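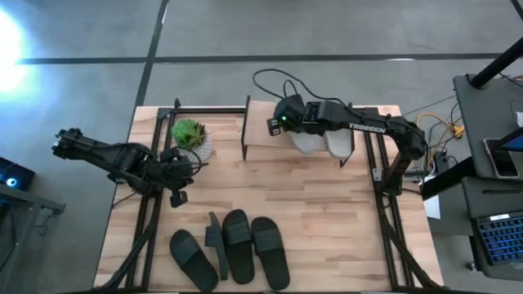

Give Me the Small Puzzle Game With the Big Heart

21/10/2026
By Rafia Bangash

I have put 40 hours into Prondholm since it landed on Switch and PC, and I still get a little jolt of happiness every time the title music starts. It's a sorting game. You run a lost property office in a rainy port town, crates come off the ferry, and you find a place for everything before the next boat docks. That's the pitch, and when I describe it to friends I can watch their eyes slide toward the door. I don't care! It's the best puzzle game I've played in years, and I think it makes a strong case for something bigger publishers have gotten shy about: one good idea, finished properly.

Take the way it handles difficulty. There are 300 levels, and the first dozen are so gentle that you could play them half asleep (I have). Then the shelves start to tilt with the tide, and all the habits you built up have to be rethought. The game doesn't stop you with a text box to explain this. It slides an umbrella off a shelf, lets you hear it clatter, and waits. I laughed out loud the first time, then lost the level, then went straight back in.

The soundtrack deserves its own column. Every shelf has a note, and a tidy room plays a chord. By the middle of the game I was solving rooms by ear, moving a hatbox one slot to the left purely so the harmony would settle, and finding out that the harmony had been the hint all along. Play it with headphones if you own any. The TV speakers in my living room swallow the low notes, and those low notes are doing a lot of work in the cellar levels.

I know the complaint that's coming, and my colleague Shazia Mughal has made it to me several times over lunch: there isn't enough of it. She finished the main route over a long weekend in February, back when it was in early access, and wanted her money's worth in the form of daily challenges, seasonal passes, a town to decorate. She points to Rusport, which launched with 967 stages and adds more every month. I like Rusport fine. I also couldn't describe a single one of its stages to you now, and I've played hundreds of them. With Prondholm I can still draw level 212 from memory, including the wicked little trick with the birdcage.

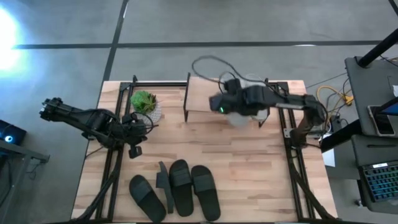
What a sequel should leave alone

The studio, Prandmont, has said it's thinking about a follow-up, and my wish list is short. Keep the ferry timer. It's the one source of pressure in the game and it's tuned beautifully, generous enough that you can sit and think but close enough that the horn makes you sit up. Keep the rain too. And please keep the undo button unlimited, because half the joy for me is trying something ridiculous to see what it does to the music.

Where I would love to see more is in the two-player mode. Right now it's a bonus tucked away at the bottom of the menu, with a handful of rooms, and it's wonderful. My brother and I played through the whole thing in one sitting, shouting about suitcases. One person works the shelves and the other works the crane, and you get in each other's way constantly until suddenly you don't. A full campaign built like that would have me at the front of the line on day one.

I'd take a level editor as well. The fan-made one, put together by a player who goes by Bhutto, already has 354 rooms uploaded, and some of them are brilliant. "Two Left Gloves" is as good as anything in the official game, and "Ballast" made me put the controller down and go for a walk. It's a clunky tool, though, and it only runs on PC. Console players are missing out on some of the best stuff.

So go play it, start with the volume up, and don't look up the solution to the lighthouse. If you've already finished, try "Ballast" next and tell me in the comments how you got the piano through, as I've been stuck on it since Prandmont's last patch.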